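Three Grippers and One Old Desktop

8 Feb 2020

Putting a processor into its socket takes a person a few seconds. Getting a robot arm to do it 14 times in a row without a fault took the team at Vasunden most of the winter.

The lab tests grippers for companies that want to automate computer repair and recycling. Its latest comparison covers three electric models, sold by Umport, Dikex and Gunn. All three were run on the same bench, with the same arm and the same kind of desktop tower, opened up and laid on its side.
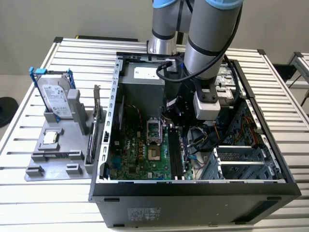
Hard drive and processor in the gray fixture, CPU socket empty. 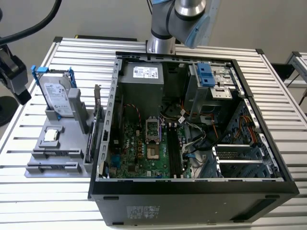
Gunn's own engineers doubt that one kind of computer is enough, and wrote to the lab in September to say so. A gripper that does well in a roomy tower may be useless in a small office machine, they argued, and buyers will read the ranking as if it covered both. They asked for a second case to be added before any numbers went out. Vasunden agreed to add one, but kept the first set of results as a separate table.

Those results cover 3000 picks for each gripper, split among the processor, the hard drive and an expansion card. A pick counts as good if the part leaves the fixture straight and reaches the case without slipping in the fingers. Seating the part is scored separately.

The Umport unit had the fewest dropped parts. Its fingers are narrow and close slowly, and that helps with the processor, which has to be held by its edges. The same slow close makes it the last of the three to finish a full cycle. On the hard drive it was no better than the others.

Dikex sells the fastest gripper in the test. It also has the widest body, and the arm had to come in at a steeper angle to keep clear of the drive cage. The lab logged 459 stops caused by contact with the case or a cable, more than for the other two together. Most came in the first week, before the approach path was changed.

The Gunn model landed in the middle on speed and drops. It reports finger force back to the controller at a higher rate than the others, and the operators liked it for that when seating the expansion card. If the card catches on the slot, the arm can back off early and try again.

Cables remain the hard part for all three. A loose fan lead can move between one run and the next, and a path that was clear in the morning may be blocked after lunch. The lab now takes a fresh camera scan before every cycle, which adds time but has cut the number of stops.

Tests with the smaller case have started, using the Umport and Gunn grippers. The Dikex unit will join once the maker delivers a slimmer set of fingers.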